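The Cell That Gets Rehearsed Before It Gets Fixed

The packing cell at Gatetti's Dendley plant had been dropping tennis balls since early November, and the company wanted me to see how it was being repaired. I expected a person with a wrench. I got a person with a spreadsheet and a computer model of the arm, which the crew calls Lysenko after the software project it came out of.

The idea is easy enough to explain. Before anyone touches the real gripper, every change is tried in simulation. Finger spacing, approach height, how hard to squeeze. The crew ran 218 simulated picks with the new settings and 94 percent of them held. Then they locked the settings and went to lunch.

I have doubts about that number. The real cell has worn finger pads, an air line that hisses, and felt dust in places felt dust shouldn't be. A model has whatever dust somebody remembered to put in. When I asked how the wear on the pads was handled, the answer was that the pads get swapped every 124 hours, so wear is not supposed to matter. That sounds to me like a maintenance schedule – and a schedule is only as good as the night shift that has to keep it.

To be fair, the rehearsal did catch something. The old settings brought the fingers down too far to one side, and a collision showed up in the model that had been blamed on the balls for weeks. Two bolts and a new offset took care of it on the real arm. Whether it stays taken care of is a separate matter, and I was there for one afternoon.

What I would want to see is the same count done on the floor, with old pads, at around two in the morning. There was no plan for one when I visited. There was a plan for more simulation, with fruit on the table as well as balls.

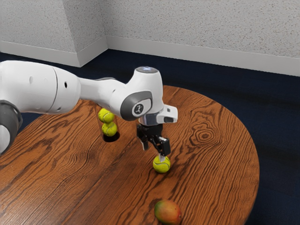
Simulated, both of them.
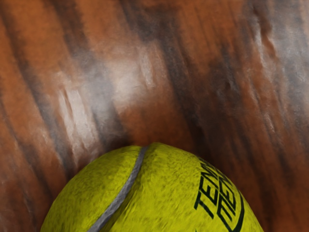 A reader at Irkasham, where a similar cell is in use, wrote in to say I was being too hard on the method. Their crew used to tune grippers by hand and broke fingers doing it, and a model that is wrong now and then still costs less than a bent flange. They did agree about the pads, and said theirs never last as long as the schedule claims.

Contact the editors | Copyright, all rights reserved | Back to top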